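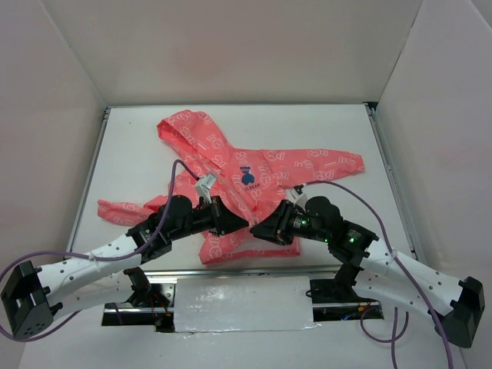
Grippers, round two: the jacket days

So I finally got the pictures off the drive and onto a page, which Mirsad has been asking me for ever since he saw the towel ones. If you missed round one, it was dish towels and T-shirts, and both finger sets looked great, and we all felt very clever for a while. Then Qistina said "okay, now do something with a hood."

She was right, of course! A towel has four corners and a plan. A hooded jacket has sleeves that go wherever they like, a zipper that makes one strip of it stiff, and a hood that refuses to be flat (I have opinions about hoods now, I didn't before). We picked a kid's size so both arms could reach all of it without me moving the mounts again, because moving the mounts means redoing the calibration and I had already done that twice.

The two finger sets are the Fokovik ones, which have a long taper, and the Vlachou ones, which are shorter and have a softer pad glued inside. Same arms, same motors, same wrist cameras for both. I only swapped fingers between blocks, four screws a side, and one of those screws is always the one that rolls under the table.

We did 60 tries with each set. A try starts with the jacket dropped in a heap and ends when it's folded or when whoever is driving gives up. Hrvoje drove most of them and Kiprono did the rest, and I mostly sat there with the notebook and the snacks. 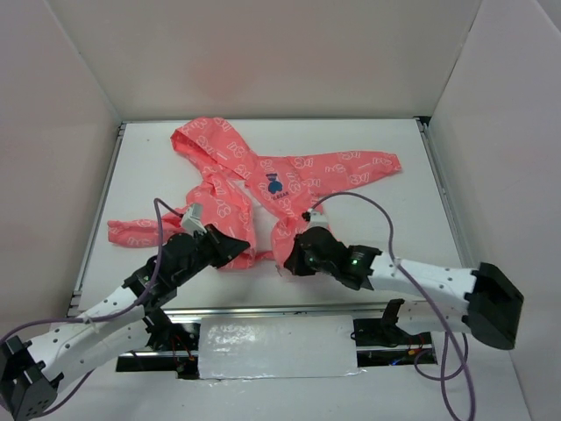 Sleeves were where the long taper really earned its keep. You can slide the tip in under a cuff and close on one layer, and the Vlachou pads just kept grabbing two. Kiprono got good at wiggling out of it, but it's slow, and by the afternoon he was talking to the jacket in a voice I'd call strained.

The zipper went the other way. Fokovik fingers skate right off it if you come in at a bad angle, and there's a little click when they do that I can still hear. The soft pads hold on fine. Hrvoje says he'd take the soft pads for anything with a zipper or snaps and I think I agree with him, though I'd want to see it on a heavier coat first.

Cables! I know, I say this every time. The camera leads come off the top of the wrists and they need slack, and the slack wants to be exactly where the other arm is going. I gave them more loop than last time and we had two snags in the whole session, down from a number I'm not going to print. Clips for the upper links are on order from Gakovitz.

Controller stuff, for the three of you who asked: we ran the Stositz boards the whole way through. One of them dropped out on try 41 with the Vlachou fingers and came back after a power cycle. I haven't found out why. If anybody has seen one go quiet after a long hold with the gripper closed, please write to me.

Final score, since Mirsad will scroll straight to it: 47 good folds for Fokovik, 44 for Vlachou. That's closer than it felt in the room. The Fokovik misses were nearly all zipper and the Vlachou misses were nearly all sleeves, so my dream finger is a long one with a soft pad, and Panagiotis has a sketch of it taped to his monitor already. He wants to print a pair in March.

Next up is the same jacket starting inside out. Qistina's idea again.

Posted 5th February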